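Soccer | Club News | Interviews

Vanamar's new owners put the training ground first

6/22/21

Print this article | E-mail to a friend

Nelly Taipe had been chair of Vanamar for 8 days when we spoke, and she was already talking faster than I could write. The Clirnell group finished its purchase of the club this month, and fans have been swapping transfer rumors ever since. She loves the rumors. She just wants to talk about grass first.

"We have a first team sharing two fields with the under-15s," she said. "Two! You can sign anybody you like, and on a rainy morning he's training on mud."

So the first big check goes to the Painemal site, where the club plans three full-size fields, a proper gym and a small stand with 600 seats for academy games. The work should be done by January, and Taipe lights up when she gets to the stand. "Parents have been bringing camping chairs for years. I was one of them. I still have the chair."

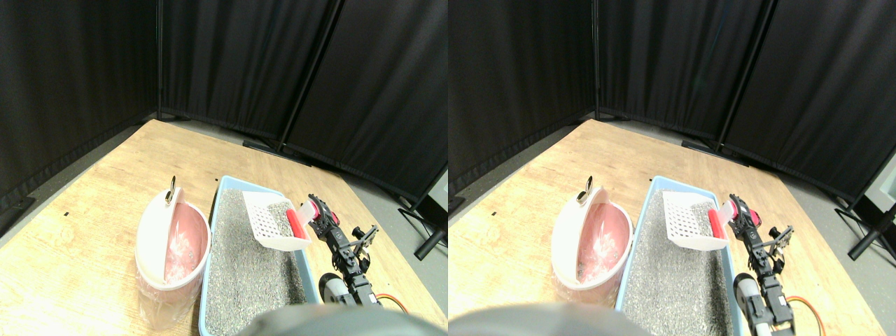
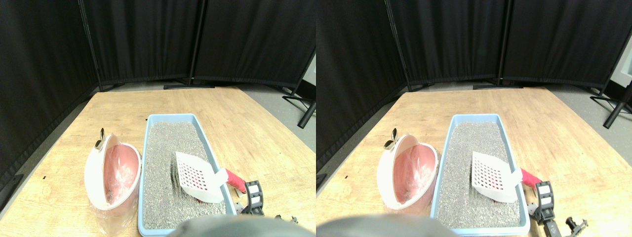 Buvwood, the supporters' group, has asked whether all this leaves anything for a striker, and told the club in a letter that a nice gym never scored a header. Taipe laughed when I read her that line.

"They're right, and we're going to sign one," she said. "I'd like two. The coach would like four, but he always would."

Season tickets are moving, too. The club has sold 1048 so far, and prices are frozen for anyone who renews. She hopes to open the old north end again, which has been shut for most of my time covering this team, and I can't wait to hear that corner of the ground singing.

Would she name a target for the league? "Higher," she said, and went off to meet the groundskeeper.

We use cookies to improve your visit. Accept | Settings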